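Progress on the Pan Arm: Stamping and the Second Finger

Since January the Prikmont shared workshop has hosted the construction of Pan, a tabletop arm with a two-finger hand. The project is carried out by Ignacio Iglesias, Estíbaliz Palacios and the present author, and it is funded entirely by its members. Total spending to date stands at 1,658 dollars, of which nearly 1,000 went to motors.

The work of the past month has concerned the fingertips. The first set, cast in a hard resin, slid on smooth plastic and was retired after 21 trials. The present gray tips are softer and are held by a single screw, so that a worn tip may be changed at the bench. Ms. Palacios has also rewritten the closing routine. The lower finger now stops first and the upper finger follows at reduced speed.

Stamping was selected as the next task on the advice of Thirumalai Thampi, who maintains the Grendow motor boards. The hand must take up a small stamp, press it to a red ink pad and mark a sheet of paper. Pressure is the chief difficulty — the wrist has no force sensor, and the current reading from the motor is a poor substitute. A series of 80 trials is planned, with the other objects left on the table throughout. Results will be posted on this page, together with the revised drawings for the palm housing.
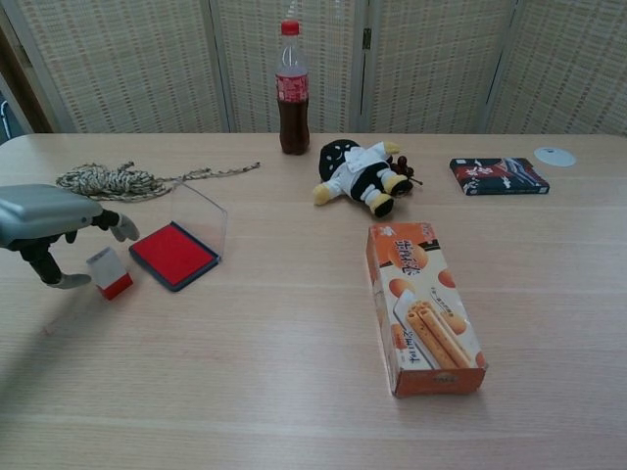
Members who wish to borrow the fingertip molds should write to Mr. Iglesias. The molds must be returned clean, with the screws in the bag provided.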